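An afternoon at the Jorbridge open day

The Hopkin building opens to visitors once a year, in January, and this was my first time going. It is 11 minutes on foot from Trermont station, uphill.
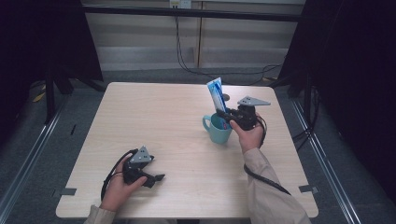 I got there a little after one. Sign-in was at a folding desk by the door, where they gave me a paper badge and a floor plan. The plan listed 35 stops over two floors. I had three hours and got to fewer than half of them.

Downstairs was mostly household work: setting tables, sorting cutlery, putting cups away, folding. Each activity had its own small table, and most of the talk was about very ordinary things. I spent longest at the tabletop area. The subject there was mugs and packets, and how a drinks station in an office or a hotel room ought to be laid out. One of the mugs was a light teal one with a tall blue-and-white packet standing in it. The packet stuck up well above the rim and leaned a little. I do the same thing at home with tea bags and had never given it any thought.

Yuk-lan Peng was answering questions in that part of the building. I asked her why so little was put out on a table at one time. She said that a crowded table is hard to learn anything from, and that they add things later. She also said tall packets in mugs are a nuisance – they tip, and a light mug can go over with them. A man behind me wanted to know about glasses. She told him glasses were upstairs.

The tables themselves were plain. The one with the teal mug had a square top in a light wood-grain finish, with rounded front corners, and it stood on gray carpet. I would have liked a chair nearby, as there was nowhere to sit on that floor.

Upstairs was busier and warmer. The Brorkeo room had shelving and storage boxes, and a talk at half past two that I could not hear from the back. The glasses were in the next room along. I skipped the line for them.

Coffee was in the lobby and ran out by three. The woman at sign-in told me 448 people had come the year before, and it felt like more this time. Parking is limited, so take the train. Bags have to be left at the desk, and the toilets are on the ground floor only.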